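Ukley Community Kitchens: Progress Report to the Pakura Fund
Reporting period ending 31/03/2018
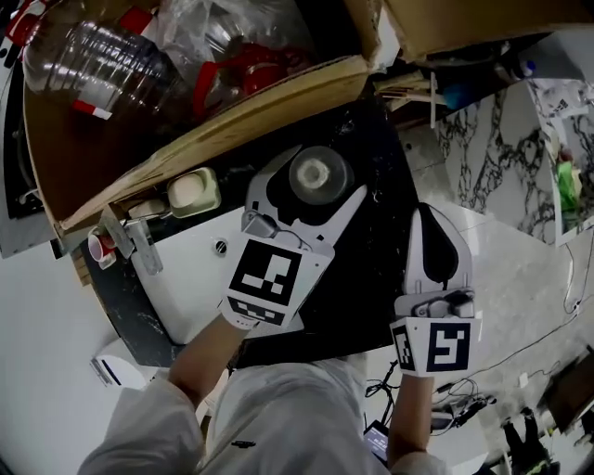
A tenant representative at the Takach building asked in reply to the draft of this report whether the work would be limited to cupboards and storage, or whether the counters and sinks would be dealt with as well. Residents, the representative wrote, had waited a long time for a counter they could put a cutting board on, and a tidy cupboard would be of little use to them without one. The question was a fair one and the report has been reordered so that counters and sinks come first.

1. Counters and sink areas

The grant covers shared kitchens in 4 buildings. Sorting of counters and sink areas is complete in 2 of them, Arnaud and Takach, and under way in the third. Work in the fourth has not started, as the water supply on the upper floor is still being repaired by the owner.

The method is the one set out in our application. Items standing on the counter are gone through one at a time. Anything with an owner in the building is returned to that household. Empty jugs, spare caps, plastic bags and similar goods go into open cardboard boxes placed at the counter, and the boxes are closed only when residents have had a chance to look through them. Small items in daily use, such as cups and soap dishes, stay near the faucet – residents were clear on this point at the first meeting and we have followed their wishes.

Progress has been slower than planned. The application allowed one day for each kitchen, and the Arnaud kitchen took three. Much of the additional time went to items that no household claimed but that several wished to keep. These have been boxed, labeled and moved to the storage room on the same floor, where they will remain until September. Items still unclaimed at that date will be donated or recycled.

2. Storage

Shelving has been ordered for all buildings from a single supplier. The first delivery was short by 15 brackets, and the shelves at Takach are therefore only partly installed. The supplier has accepted responsibility and will send the missing parts without charge. Shelf labels have been printed in the languages requested by residents.

The lower cupboards at Arnaud were found to have water damage at the back. This was not known when the application was prepared. The owner has agreed to replace the panels at its own cost – the project will pay only for emptying and refilling the cupboards.

3. Spending

Spending remains within the approved budget. Boxes, labels and cleaning supplies cost some 200 dollars less than forecast, chiefly through the reuse of cartons left over from the shelving delivery. We request permission to move this amount to the transport line, where the cost of hauling away recycling has been higher than expected. No other change to the budget is requested.

4. Resident participation

Meetings were held in each building before work began. Attendance was good at Takach and poor at Arnaud, where the notice was posted late. A second meeting at Arnaud has been arranged, with the notice to be delivered to each door. Residents have asked for a simple written agreement on what may be left on the counters overnight. A draft is being prepared and will be shared with the Fund when residents have approved it.

5. Next period

The remaining counters and sink areas will be completed first, followed by the outstanding shelving. A revised schedule for the fourth building will be submitted as soon as the owner confirms the date of the plumbing repair.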